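Notes from the Linen Drawer

Dear friends,

Thank you for all the kind letters after the last issue, and especially to those of you who wrote in about ironing (I had no idea so many people felt so strongly about starch!). This month I want to talk about old tablecloths, because my aunt's cedar chest finally came to live with me, and I have been up to my elbows in it ever since.

She kept everything. There were damask cloths big enough for a wedding, little bridge cloths with one corner scorched, and a cotton one with cherries that I remember from every birthday I had before the age of ten. Most of them had been folded along the same lines for years and years, and you could see it, poor things. The creases had gone yellow, and on two of the damasks the threads had started to split right along the fold.

I called Perihan Karabulut, whose Mending Circle many of you know from the Bredine library, and she talked me through it over a very long pot of tea. Cool water first, she says, and lots of it, with the cloth laid flat in the bathtub on an old sheet so you can lift it out without pulling. Change the water when it turns the color of weak tea, and keep going until it stays clear. Then a mild soap, another good long rinse, and dry it flat in the shade if you possibly can. My cherry cloth took 7 changes of water and came out looking like a summer morning.
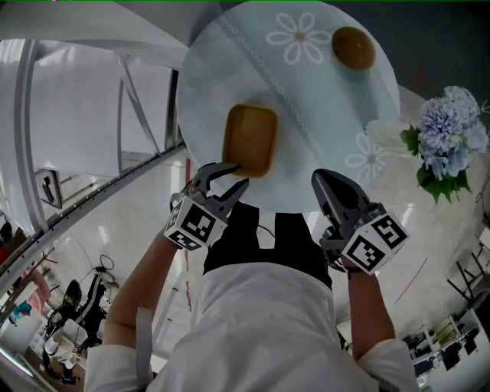 Can I put a vintage tablecloth in the washing machine?

Sturdy cotton from the fifties or later will usually be fine on the gentle cycle in cold water, inside a mesh bag or a zipped pillowcase. Anything with lace, hand embroidery or a thin spot should be washed by hand, and please don't put any of it in the dryer.

Kausar Lashari wrote to ask about storage, and I am so glad she did, as it's where I went wrong for years. Roll your cloths on a cardboard tube covered with plain cotton or acid-free tissue, and if you simply must fold, take everything out in December and again in early summer and fold it along different lines. I do mine while the soup is on. Keep them away from bare wood, too, even cedar, however nice it smells.

The Mending Circle meets next on May 18, 2025, in the upstairs room at the library, from two until the cake is gone. Ieva Tamošiūnaitė is bringing her darning mushrooms and will show anyone who asks how to close a small hole in linen. Bring a cloth, bring a friend, and if you have spare white cotton thread, Perihan would be very happy to have it.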